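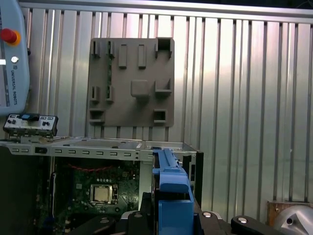
Photo: Catriona Rutherford / Guvutora

Section 4. Teaching the drive swap

Okay, fingers on, pendant awake? Good, because this is my favorite part of the Hedov Swap Kit (I've taught it more often than I care to admit, and I still like watching a blue caddy move!). We'll start with the caddy by itself and work up to a full pick.

1. Unplug the computer and take its side panel off.
2. Set the speed slider to 10 percent.
3. Jog the gripper over the caddy and close it slowly. I stop as soon as the plastic quits wiggling.
4. Save that spot as GRIP_1.

CAUTION: Keep one hand near the red stop button while you jog. The fingers don't care whose knuckles those are.

5. Bring the arm over to the gray bracket on the wall and line it up square. Take your time, a tiny tilt here gets big later.

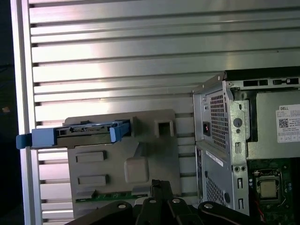 Fig. 4-2. Gripper at the bracket, open Dell case alongside.

6. Save this one as BRACKET_1, then back straight out before you turn the wrist.
7. Jog to the drive cage and save CAGE_1 just clear of the metal.

Note: Cables are the big troublemaker. Tie back anything that crosses your path, and run the whole thing empty-handed once before you trust it with a drive. Ross Rennie ran 515 swaps on our bench unit with this same routine, and the only jams he logged were cable snags.
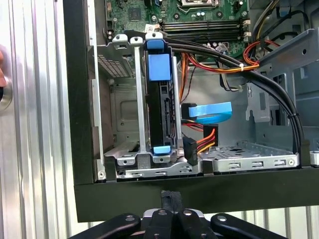 Do I have to teach the points again if I move the computer?
Only CAGE_1. The grip and bracket points stay good as long as the arm and the wall plate haven't moved.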